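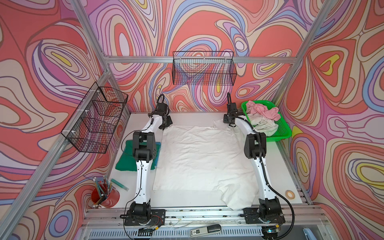
Setting up a garment segmentation check before a folding run

These steps cover the perception check we run on a two-arm cell before the folding policy is allowed to move. They assume the arms are homed, the overhead stream is up, and you have Drollus installed on the control machine. Plan on about 20 minutes the first time.

1. Start the stream and the viewer

Open two terminals. Start the camera node in the first and the Drollus viewer in the second. The viewer should show the live picture with an empty mask layer on top. If the mask layer is missing, the viewer started before the camera node. Close it and open it again.

2. Load the cell profile

Each cell has its own profile with the table outline, the arm bases and the wall type. Load the one for the cell you are sitting at. Mahlet Berhe keeps the current set in the Trisano folder. Do not copy a profile between cells, even if they look alike.

3. Set the table outline

Click the corners of the work surface in order, starting at the front left. Stay just inside the aluminum rails. Everything outside the outline is dropped before segmentation, and on a cell with patterned walls this matters a lot. With the outline set too wide, the model picks up loops in the wall print and labels them as cloth. We lost most of an afternoon in July to a "sleeve" that was wallpaper.

4. Run the segmentation once

Press Segment. You want one mask for the garment to be folded and separate masks for any other cloth. White on white is the hard case. If a white shirt on a white table comes back with holes in it, lower the edge threshold by 2 and run again. Wrinkles help here, so leave them in for the check.

5. Mark the things to leave alone

Laundry in a basket, a folded cloth at the side and a cup of pencils all need to be tagged as keep-out. Draw a box around each and choose Static. The planner adds a margin to every box. Small flat items such as a marker should get one too – the model often misses them.

6. Check the arm masks

The arms are masked from joint positions, but the cables are not part of the arm model. A cable that loops over the table will show up as an unknown object. Tag it as Arm, left or right. If a gripper covers part of the garment, tick Allow Overlap, or the mask will be cut at the fingers.

7. Save and do a dry plan

Save the profile and press Plan Only. Nothing moves. Look at the 2 grasp points and make sure each one sits on the garment edge. If they land in the middle of the cloth, go back to step 4.

Known problems

Error 678 means the joint states are older than the camera image. Restart the arm driver, then the viewer.

Leif Bjarnason has a patch for the slow mask refresh. Ask him for it if your viewer lags by more than a second.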